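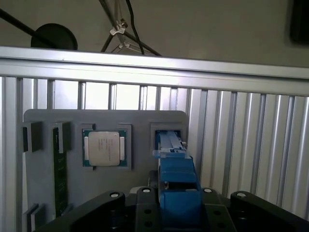
Fig. 1. Gripper at the right-hand slot of the gray panel, CPU and memory stick in their slots.

Print this page | E-mail this page

3. What went wrong

Our Jimley arm was supposed to place parts in the panel without help. The Giltudeck handbook says the force limit stops the fingers before anything bends. We doubt that. In run 70 the arm kept pushing for 2 seconds after contact, and the log shows no stop signal at all.

We first blamed the panel for shifting, but a second check with the panel clamped gave the same result - so that excuse is gone. The log has 3775 lines and the contact shows up at line 860. The Jekura patch we loaded in April claims to fix late stops. We saw no change and would not trust it near anyone's hands.

2 comments | 0 shares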